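Quick answers before the September bake table. Will add more when I get a minute.

**Do I need to cover my cake?**
Yes. Clear lid if you have one, so people can see what they're buying. No foil, it sticks to frosting.

**What kind of lid works?**
Dome type, with a knob on top and a flat white base under it. Check the height first! Tall layer cakes hit the top and there goes the icing. 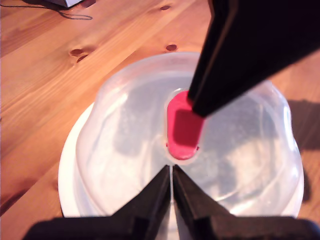

**Can I carry it by the knob?**
Please don't. Both hands under the base, always. Lids pop off.

**How do I wash the lid?**
Warm water, dish soap, soft cloth. No scrubbing pads, they cloud the plastic. Dry it all the way before it goes back on or you get drips on teh cake.

**Where do I drop off?**
Buckley Hall side door, Thursday after 4. Tables are wood so no hot pans straight on them.

**Will I get my lid back?**
If your name's on it. Tape on the underside of the base, not the lid. Leftover ones go to Mark Anthony Saludo, he keeps them til the end of the month.

**Nuts?**
Fine, but needs a label.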